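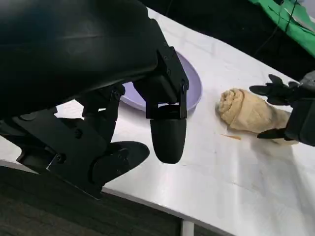 Fig. 1: Table top, white version

7. SETTING UP AND CARE OF THE TABLE

This section is for the Juvomeck Lo table in the long version (top length 1538 mm). For the short version the steps are the same, but there is no middle rail, so please jump over step 6 and step 7 of part 7.2.

Before you start, please read section 2 (Safety) until the end. Keep this guide with the table. If you give the table to another person, give the guide also.

7.1 Choosing the place

The table can stand in any dry room with a flat floor. Old wooden floors are often lower in the middle than at the walls, and you will see it only when the table is already standing. Put a long straight board on the floor first and look if light comes under it. A small gap can be corrected with the adjustable feet. If you can push your thumb under the board, choose another place or ask a floor fitter.

Keep the table away from radiators and stoves. Strong sun on one half of the top for many months can change the colour there, and this is not covered by the guarantee. A thin curtain is enough.

If there is a wall behind the table, leave a gap of one hand's width. You need it for cables and for the cloth when you clean the back edge.

Note: A soft carpet makes the table less stable. On a thick carpet please use the wide feet (order number 2000), which are sold separately.

7.2 Putting the frame together

You need two persons for steps 8 to 11. All other steps can be done by one person. The two hex keys are in the small bag with the screws. Do not use an electric screwdriver.

1. Put the flat cardboard from the box on the floor. It protects the floor and the parts.

2. Take out all parts and compare them with the list in section 2. If a part is missing, stop here and write to the shop where you bought the table. Please do not replace a missing screw with a similar one from your own box. The thread can look the same and still be different.

3. Lay the two side frames on the cardboard with the holes up. The side frame with the letter L goes left, when you stand at the front of the table.

4. Put the back rail between the side frames. The row of small holes must look down. Turn in the long screws with your fingers until you feel resistance.

5. Do the same with the front rail. The front rail has no small holes.

6. Put in the middle rail. It hangs on two hooks and you will hear a click on both sides. If you hear only one click, lift it out and begin again.

7. Put the short screws in the middle rail, also only with the fingers.

8. Now stand the frame up on its feet, one person on each side. Do not pull it up by the middle rail.

9. Look at the frame from the front and from the side. If it is leaning, push it gently at the upper corner until it is straight.

10. Tighten all screws with the large hex key, a little at each screw, and go from corner to corner as when you change the wheel of a car. Do not finish one corner completely and then go to the next.

11. Shake the frame by hand. It may move a very little without the top. It should not make a noise.

CAUTION: Never sit or stand on the frame. The rails are made to carry a load that is spread over the whole top, and one person standing on the middle rail can bend it.

7.3 Laying the top on the frame

The top is heavier than it looks. Carry it standing on its long edge, never flat, and wear shoes. Watch door frames and lamps.

1. Wipe the upper side of the rails with a dry cloth. A grain of sand between the rail and the top will make a noise every time you lean on the table - and you will look for this noise for a long time.

2. Stick the felt pieces on the rails. There are marks on the rails for the places.

3. Lay the long back edge of the top on the back rail first and then let the front down slowly. Keep your fingers on the outside.

4. Move the top until the distance to the side frame is the same on the left and on the right. You may measure it, but for most people the eye is good enough.

5. Crawl under the table and put the top screws in from below. Use only the screws from the bag marked T. Longer screws can come through the surface.

6. Tighten the top screws by hand with the small hex key. Stop when the screw head touches the rail. If you continue, the screw will turn freely in the top and does not hold any more.

Leave the protective film on the top until all is finished. Pull it off slowly, beginning at one corner, and in a warm room. When the film has been in a cold van it can tear in small strips. In this case wait until the next day. 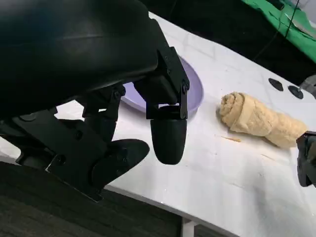 Fig. 2: White surface of the table top

7.4 Making the table level

There is one adjustable foot under each leg. Turning to the right makes the leg shorter, turning to the left makes it longer (looking from above).

1. Put a spirit level in the middle of the top, along the long side. If you have no spirit level, use a glass with some water and look at it from the side. A telephone with a level function is also possible, but take off its cover.

2. Lift the lower end a little with one hand and turn the foot with the other hand. It is much easier with a helper.

3. Now put the level across, along the short side, and do the same.

4. Control the long side again. It often needs a small correction.

5. Press on each corner with your hand. If the table is rocking, one foot does not touch the floor. Turn out this foot until it touches, and not more.

6. Turn the lock nut of each foot up against the leg.

CAUTION: Do not turn the foot out further than the red line. If you can see the line, the foot is not held safely in the leg.

Repeat the levelling after some weeks. New felt pieces become thinner under the weight, and the floor may also give way. After this the table normally stays as it is, if you do not move it.

7.5 Daily cleaning of the top

For daily use a soft cloth and warm water are enough. Wring the cloth out well. Wipe in long strokes from one short side to the other, then dry with a second cloth. On the white version you see dried water drops less than on the dark one, but crumbs and pencil dust you see more.

If there is grease, put a little washing-up liquid into the water. Wipe afterwards with clear water. When soap stays on the surface, it becomes sticky and takes the dust.

Do not use:
- scouring powder or steel wool
- the green side of a kitchen sponge
- thinner, petrol or nail varnish remover
- furniture wax
- a steam cleaner

Take special care at the edges. Water that is standing at the lower side of the edge can go inside the top, and a swollen edge cannot be repaired. Please do not forget to dry also from below.

7.6 Stains

Try every method first on a place where it is not seen, for example on the underside near a leg.

Ballpoint pen: Put a little household alcohol on a white cloth, and dab. Do not rub in circles, this makes the stain bigger. Change the place on the cloth often. Open the window.

Pencil: A clean soft rubber, then a damp cloth.

Coffee and tea: Washing-up liquid and warm water. Leave the wet cloth on the ring for a few minutes and wipe. Old rings can need a second try.

Candle wax: Wait until it is hard. Lift it with the edge of a plastic card, not with a knife. What remains can be removed with warm water.

Glue from labels: Cooking oil, left for a short time, then washing-up liquid.

Black marks from shoes or rubber wheels: A dry soft rubber first. If it does not help, use alcohol as for the ballpoint pen.

Red wine, beetroot, curry: Wipe at once. Yellow colour from curry is difficult on white surfaces and sometimes it goes only partly. It becomes paler in daylight with time.

7.7 Hot and heavy things

Always put a mat under pots, irons and glue guns. A cup with tea does no harm.

Do not drag heavy things over the top. Lift them. If you fix a vice or a lamp with a clamp, put a piece of thin wood or thick card on both sides of the top, and control the clamp from time to time.

Spread heavy loads over the surface. Things that stay always in one place should stand near a leg and not in the middle of the long side.

7.8 Moving the table

Inside a room, two persons can lift the table at the side frames. Do not push it over the floor, the feet can break. Do not lift it by the top.

For a stairway or for transport in a car take the top off. Put the screws back in their bags and fix the bags with tape to the middle rail, or to the back rail for the short version. After the second setting up, please use new felt pieces.

7.9 Yearly check

Once in the year, for example in May when the heating is off, do the following:

1. Tighten the frame screws, from corner to corner.
2. Look at the top screws from below. They should only be hand-tight.
3. Look if the lock nuts are still closed.
4. Clean the feet and look if the plastic has cracks.
5. Control the level.

Spare parts can be ordered from Gostolari, spare parts service, Sendham. Please write the model name, the length of the top and the colour. The model name is on the label under the front rail.

Text of this section revised Oct 27, 2018. Continue with section 8 (Drawer and cable tray).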